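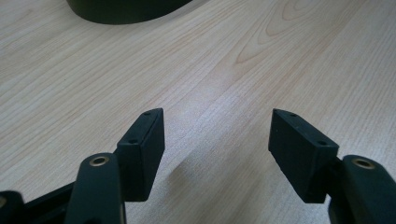

Wednesday, October 9, 2019

The gripper is finally in one piece, after more than 30 evenings in the shared workshop at Saveo. I started it in May and thought it would take a fortnight.

The linkage gave me the most trouble. My first arms had plain holes in the plastic and the pivots went sloppy within days. Gillespie Dow, who has the bench by the window, told me to put bushings in and lent me his reamer. I had to print the arms again with wider ends, but the play has gone.

The pads are held on with two screws each, so I can swap them without taking the arms off. They are plain black blocks for now. I want to try a softer face next, as smooth things like jam jars still slip a bit when the jaws close slowly.

I have called the whole thing Wokby. So far the parts have cost me £214, and that includes a motor I burned out in the first week – my own fault, I had the wires the wrong way round.

Still to do: shorten the cable, find a better spring and write down the screw sizes before I forget them. I'll put the drawings up once the hole spacing is right.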